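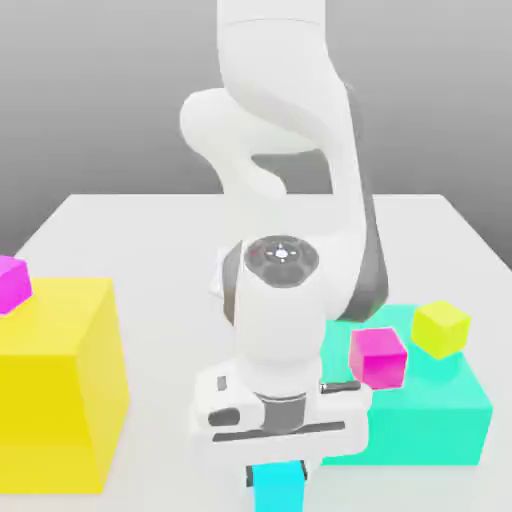

Die Dinger räumen doch längst im Lager ganze Paletten um, meinte Mervin Dufour unter meinem letzten Eintrag, da werde so eine Spülmaschine ja wohl kein Hexenwerk sein, und in zwei Jahren rede kein Mensch mehr darüber.

Mervin, ich mag deinen Optimismus, wirklich! Aber ich habe inzwischen viel zu viele Abende mit einem simulierten Greifarm und bunten Würfeln verbracht, um da einfach zu nicken. Vier Würfel, zwei große Kästen, ein weißer Tisch, und der cyanfarbene Würfel klemmt zwischen den Greifbacken. Das ist mein Stand. Und das, wo es in meiner Simulation weder Krümel gibt noch eine Katze, die quer über den Tisch läuft.

Für alle, die neu dazugekommen sind: Ich arbeite tagsüber bei Kuhlmann in der Arbeitsvorbereitung, also zwischen Blechteilen, Laufkarten und Leuten, die etwas von mir wollen. Seit Juli bastle ich abends an einem kleinen Projekt namens Cirneo. Der Name stammt von Sorin Nedeljković, der Code stammt zur Hälfte auch von ihm (der bessere Teil, wenn ich ehrlich bin). Es geht darum, einem Arm am Rechner das Aufräumen beizubringen. Würfel nehmen, Würfel auf den richtigen Kasten legen, nächster Würfel. Klingt nach Kinderzimmer, und so war es auch gedacht: Wenn Cirneo magentafarbene Klötzchen sortieren kann, dann doch irgendwann auch Legosteine, und von da ist es nur noch ein Katzensprung zum Besteckkasten. Dachte ich.

Letzte Woche habe ich dann mal einen richtigen Durchlauf gemacht, 751 Versuche über Nacht, jedes Mal mit anderen Startpositionen. Bei 11 davon hat der Arm den Würfel schon beim Zugreifen weggeschubst. Gar nicht übel, oder? Ich war jedenfalls ganz stolz und habe Sorin gleich morgens die Tabelle geschickt. Seine Antwort bestand aus einer Frage, nämlich ob ich schon mal die Reibung verstellt hätte. Hatte ich nicht. Also habe ich sie verstellt, nur ein bisschen glatter, so wie ein Würfel halt wäre, den vorher jemand mit Butterfingern angefasst hat — und beim ersten kurzen Test mit 16 Versuchen kam kein einziger Würfel sauber an. Der Kaffee hat danach nicht mehr so gut geschmeckt.

Und da sind wir bei der Spülmaschine. Ein Würfel ist ja das höflichste Objekt der Welt. Er hat gerade Seiten, er ist fest, er sieht von überall ziemlich gleich aus, und ein Parallelgreifer braucht nichts weiter zu tun, als links und rechts zuzudrücken. Jetzt nehmt mal ein Weinglas, oder den Sparschäler, der sich bei uns grundsätzlich im Besteckkorb verhakt. Oder die Plastikdose, in deren Deckelrand noch Wasser steht, das einem beim Ausräumen über die trockenen Teller läuft. Ich räume so eine Maschine aus und telefoniere dabei mit meiner Mutter. Für Cirneo wäre jeder einzelne Handgriff ein neues Kapitel.

In der Werkstatt ist es übrigens gar nicht so anders, auch wenn man das gern glaubt. Bei uns an der Entgratstation liegt alles im Gitterkorb durcheinander, ölig, manchmal ineinander verkeilt, und Kirsten Robichaud greift da hinein, ohne hinzusehen, schüttelt kurz und hat das richtige Teil in der Hand. Ich habe sie gefragt, wie sie das macht. Sie hat mich angeguckt, als hätte ich gefragt, wie sie atmet. Die Stationen, an denen sich ein Arm wirklich lohnt, sind bei uns die, wo vorher schon jemand alles ordentlich hingelegt hat, am Pollier zum Beispiel (so heißt bei uns die Biegezelle hinten links, fragt nicht). Da liegt jedes Blech am Anschlag, und der Roboter tut den ganzen Tag brav dasselbe. Nur ist das Hinlegen eben auch Arbeit, und die macht weiterhin ein Mensch!

Heißt das, ich glaube nicht dran? Doch, schon. Was mich optimistisch stimmt, ist, wie schnell man heute überhaupt so weit kommt. Früher hätte ich für das Würfelspiel einen echten Arm gebraucht, einen Käfig drumherum und einen verständnisvollen Chef. Jetzt läuft das auf dem Rechner unter meinem Schreibtisch, und wenn etwas schiefgeht, drücke ich auf Neustart und der Tisch ist wieder sauber. Genau diese Taste hätte ich gern in meiner Küche.

Meine Prognose, Mervin, du darfst mich gern darauf festnageln: Wäsche von A nach B tragen, Boden freiräumen, Kisten umstapeln, das sehe ich in bezahlbar noch vor meiner Rente. Spülmaschine ausräumen in einer fremden Küche, mit fremden Schränken und ohne dass hinterher Scherben liegen, da wette ich dagegen. Einsatz ist ein Kuchen, Sorte nach Wahl des Gewinners.

Als Nächstes bekommt Cirneo jedenfalls wechselnde Reibung schon beim Training, damit er sich nicht mehr auf griffige Würfel verlässt. Sorin möchte außerdem einen Zylinder ins Spiel bringen, der wegrollen kann. Ich bin dagegen, werde aber vermutlich überstimmt. Die neuen Zahlen stelle ich hier rein, sobald der nächste Nachtlauf durch ist, auch wenn sie peinlich werden.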